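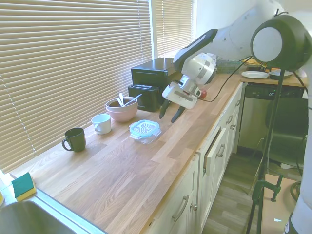
Lidded food container on the counter.

Ticket: fossil records missing after import
Opened by: Ingeborg Kuster, Gestberg fossil store
Handled by: Florian Trummer
Software: Hekholm catalogue
Status: open, October 2022

Kuster: We sent in 700 ammonite records and the catalogue shows 645. The import report says "complete". I don't believe it.

Trummer: Those are probably duplicates. Please clear the cache and import again.

Kuster: Done. Still 645. Cache was the answer in February too, and it didn't help then.

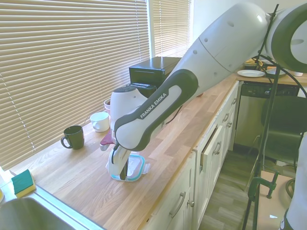
Kuster: The missing records all come from the Bachmann quarry, so I doubt they are duplicates. Remo Zwahlen checked 20 of them against the paper labels and every number was different. He is now repacking that lot, and a clear box with tabs on the lid, like the one with the turquoise-blue rim, would suit the smaller pieces. I'd want the number written on the box as well – I no longer trust the screen alone.

Trummer: The quarry's layer notes are long. Anything over 200 characters may be dropping the whole row. Trying a test file.

Kuster: "May be"? The manual gives no limit. 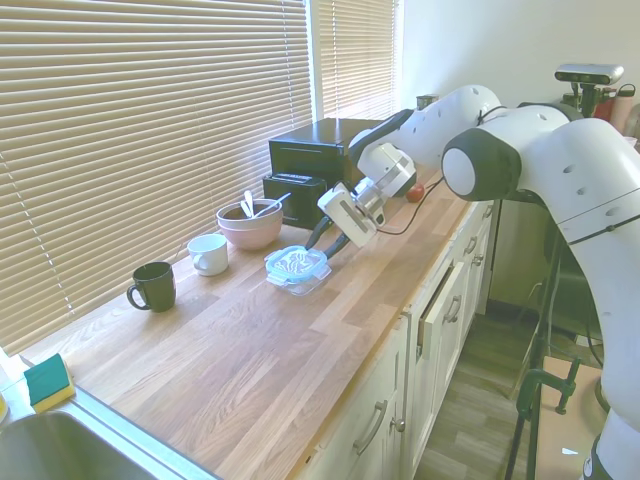 Is there a way to see which rows were dropped?

Open the import log and sort by layer note; rejected rows have an empty catalogue number.

Kuster: Found them. Long notes, all of them. I'm not shortening a geologist's notes to suit a text field, so please leave this open until the limit is lifted.

Trummer: Passed to Aurelia Stöckli.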